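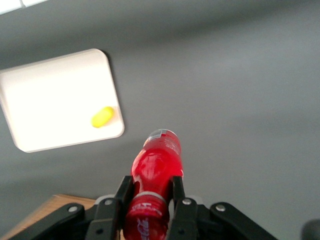
Minutes of the Display and Props Meeting, Curness workshop
Wednesday, 2:00 p.m.

Present: Severyn Holovko (chair), Inese Tamošiūnaitė (minutes), two members of the Flornix display team.
Apologies: Mr. Demirtaş.

1. Minutes of the last meeting
Accepted with one correction. The shelf order was for 7 shelves.

2. Small table set
Inese reported on the table set. The gray tabletop is accepted as the standard background. The white tray stays in the set, and so do the yellow piece and the small red bottle. Severyn asked if the yellow piece is too bright beside the red. After a short discussion it was agreed to keep both.
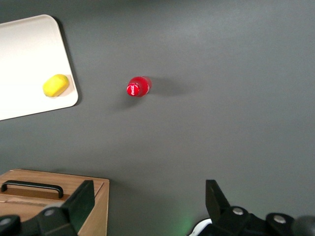 Item 2: tray, yellow piece, red bottle and wooden box on the gray tabletop.

It was noted that the tray has a raised rim, and that small pieces should be laid inside the rim and not on it. The position of the tray at an angle is allowed. Inese will write this in the setup sheet.

3. Storage of small pieces
The two-drawer cabinet in light wood was discussed. Severyn proposed that the upper drawer is for small pieces and the lower drawer for cloths and labels. Agreed.
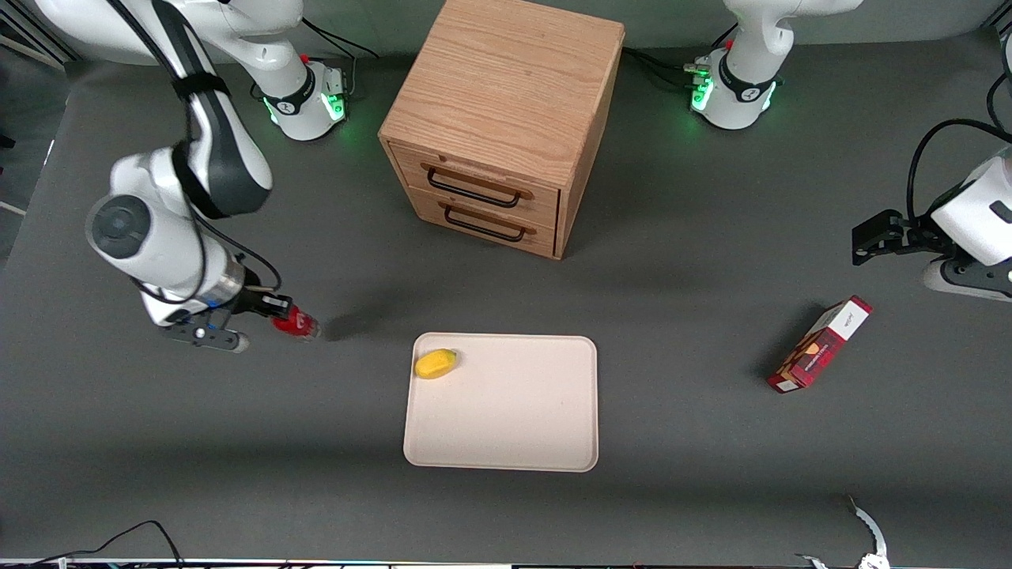

The Flornix team asked for a second cabinet of the same size. Severyn will ask Groltska for a price. The limit is 200 euros with delivery, and almost all of the present budget is already promised, so the order must wait until April.

4. Labels
Labels to be printed in black, one size only. Inese to prepare.

5. Any other business
None.

The meeting closed at 3:10 p.m.

Search minutes and papers
Enter keyword

Recent items
Shelf order, revised
Setup sheet, draft
Notes from the storage visit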